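Moltcombe opens its kitchen

September 18, 2025

The Kandora building in Moltcombe used to sell carpets, and the sign for the trade entrance is still up. Visitors are let in from the car park, sign a sheet and are asked to keep their bags off the floor. The open day ran from mid-morning, in groups of 6, with a talk first and then a turn in the kitchen.

Horațiu Filip gave the talk. He joined Kandora from a packaging firm and has spent three years on what he calls the dull end of home robotics, meaning bowls, lids, plates and cupboards. The company does not sell a robot. It works on the software that tells a pair of arms where to go and how hard to close, and it tests that software on arms it buys in. Its main customer is Skalier, which wants a machine that can tidy a kitchen in sheltered housing.

"A factory part is always the same part," Filip told the group. "A kitchen is different by lunchtime."

For that reason the test kitchen is not kept neat. Things people use are left where they were put down, and the arms have to work around them. Two arms face the worktop side by side, each ending in a gripper with two fingers. On the day they were working at a black speckled counter with the usual clutter of a shared kitchen on it, including a glass bowl with a pair of chopsticks in it and a pan lid resting on a dark surface.
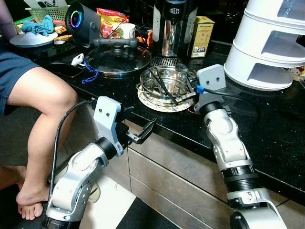
Filip said glass has been the hardest material so far. A depth sensor often reads straight through it and reports whatever is behind, so the software may believe there is nothing to touch. Kandora's answer has been to rely less on depth and more on ordinary colour video, with many hours of people guiding the arms by hand through the same small jobs. The team had collected 500 such sessions by July and hopes to reach 2,000 before the work is handed to Skalier.

Yuxi Pan runs those sessions. She is strict about pace. New starters tend to rush, she said, and a rushed session teaches the software to rush as well. She would prefer one slow, clean reach into a bowl to ten quick ones. Each session is watched back by a second person, who marks the point at which the fingers first close and throws out anything that cannot be judged. A good share of the early work was thrown out in this way, and she did not seem sorry about it.

Among the visitors was Mieczysław Kwiatkowski, who manages a block of flats for older tenants on the coast. He wanted to know about noise, cleaning and what happens in a power cut. The arms have brakes that hold them in place if the supply fails, Pan told him, and the fingers stay as they were, so a held cup should stay held. Cleaning is less settled. The joints can be wiped with a damp cloth, but the fingers need to come off to be washed properly, and that takes a tool.

Kwiatkowski also asked about tenants who do not like being watched. Filip said the video from the test kitchen stays in the building, and that Skalier has yet to decide what a version for homes would keep. He was asked the same thing again by a later group and gave the same reply.

Crumbs came up more than once. The company has put a good deal of effort into picking things up and very little into wiping, and staff were open about this. A dark, shiny worktop makes it worse, as reflections of the ceiling lights can look like small objects. Uldis Kalniņš, who looks after the vision side, has been working on a method called Lūse that compares views taken from slightly different angles. A reflection shifts between the views in a way that a crumb does not. It works well in good light and poorly in the evening.
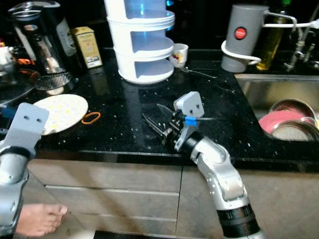 Could a machine of this sort do the washing-up on its own?

Not at present. Kandora's arms can move single items between a worktop and a sink, but washing them calls for waterproof joints and a better sense of pressure, and neither is part of the current project.

The last group of the day was the smallest and stayed the longest. Margus Lill, who teaches catering at a college inland, asked whether his students might bring their own bowls and boards for the arms to try, and Pan said they could, provided nothing was chipped. He left his number at the desk. Kandora plans to hold another open day in the spring, and places can be booked at the front office in Moltcombe.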